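Last updated: 2024-10-22

Bench diary, Hurninport workshop
By the Gilstead arm notes keeper

Fixed camera

Started with the camera, as the gripper comparison is no use without a view I can trust. The Mowat controller came up on the second attempt. It had kept the old network address from February, so I cleared the stored settings and typed them in again. Exposure was left where it was for the first grab, gain at 5, auto white balance off.

The glossy grey panel gives a lot of glare. The worst patch is a long white bar a little right of centre, very nearly blown out, with another running off the right side at the same height. The smaller patch on the left is dull enough to ignore. Any edge finder will lock on to that middle bar before it finds anything useful.
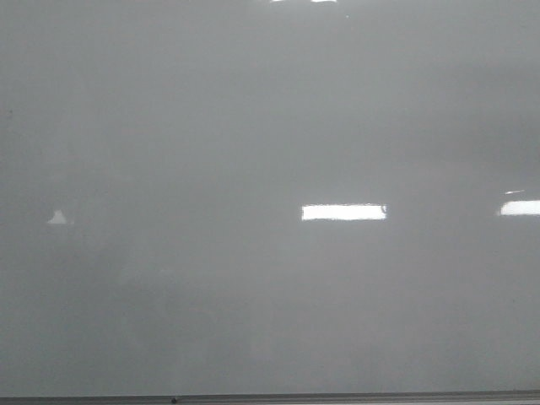 Exposure and masking

Dropped the exposure in steps. The bar shrinks but the plain grey goes muddy well before the glare is gone, so exposure alone won't do it. Masked the two bright areas in software instead and set the lower limit of the search region just above the dark rail. The mask file is saved as number 151 in the Mowat folder. It will need redoing if the camera is moved. A polarising filter would be the proper answer and I have put one on the order list.

Frame delay through the controller is 70 milliseconds. Fine for placing, too slow for closing a loop on contact. The wrist camera will have to carry that part.

Three-finger gripper

Fitted the Filitska fingers after lunch. The old Gilstead parallel jaws hold a pen well enough if it is presented square, but they let it swing when it isn't, and I have written that up before. Three fingers should centre the thing without help.

Test piece was a deli marker, white barrel with a black band. I like it for this because the printing is bold and the wrist camera has something sharp to hold on to. Force limit was set to 568 on the controller's own scale, which the manual never converts to newtons.

At the grip position the top finger covers the upper end of the marker and most of the top half of the wrist view. The two lower fingers come in from either side and are well out of focus. The Chinese characters on the barrel can still be made out, and so can the maker's name, so the focus distance is set for the marker and can stay there.
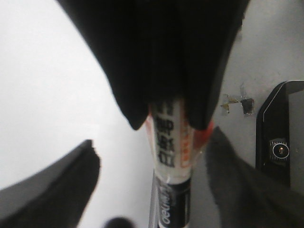 Still to do

Move the wrist camera mount, or accept that the top finger hides the contact point. I would sooner move it. Rerun the Gilstead jaws with the same marker and the same force limit so the two can be compared fairly. Check whether the soft finger covering creeps under a long hold. Find the conversion for the force scale, or measure it with the spring balance. Copy the mask file to the other machine before the Mowat settings are cleared again.

Contact: bench notes, Hurninport workshop | © 2024 | Back to top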